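Our project looked at how people pick a hair straightener online, and whether a discount on the page changes what they think of it. I had expected it to be a quick job, and I was very wrong about that (sorry, Friday group!).

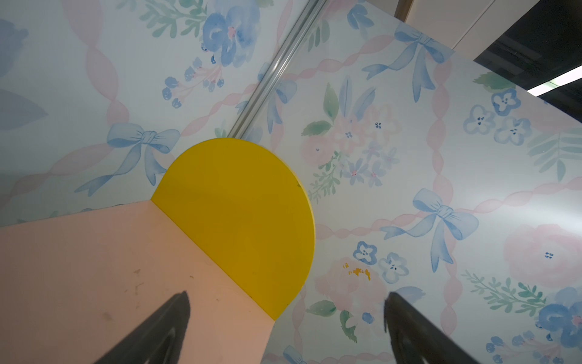
Yellow piece on the pink surface

We made two versions of a page for a pretend styling brand we called Funinard. One showed the full price only, the other had the same price crossed out with a saving beside it. Hạnh Đoàn wrote the product text, and I spent far too many evenings

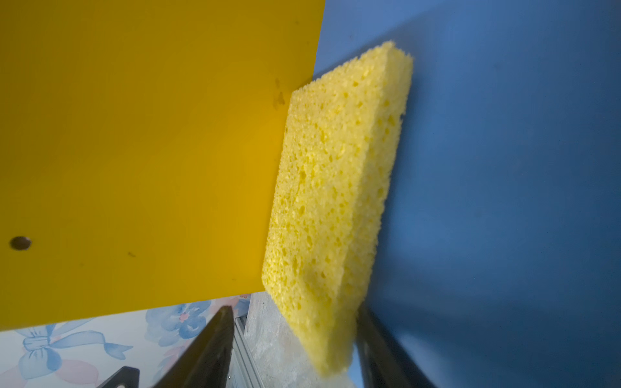
fiddling with the wording of the delivery line, which I still think reads a bit stiffly. In the end 63 students filled in the form, and 9 of those had to be left out after skipping the price question altogether.

People who saw the saving were keener to buy, as we had guessed, but they also rated the straightener as slightly less well made. Szymon Michalski went back over

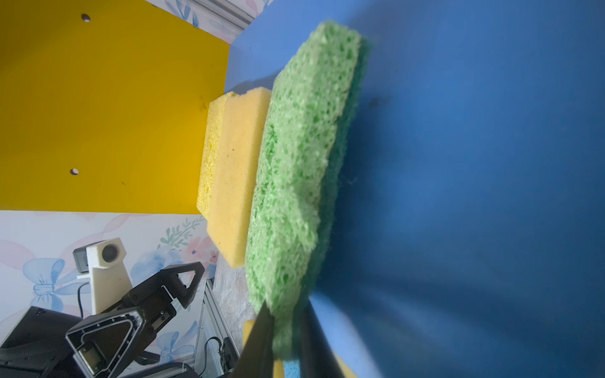 the written answers and found the word "cheap" cropping up again and again, mostly from people who already owned a straightener and had strong feelings about plate coatings.

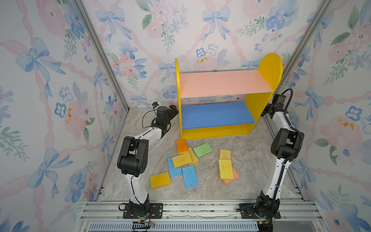 Wiesława Lis felt we should have asked about hair type as well, as someone with thick curls will put up with a higher price for something that really works.

Contact the project group | © Koo student projects | Back to top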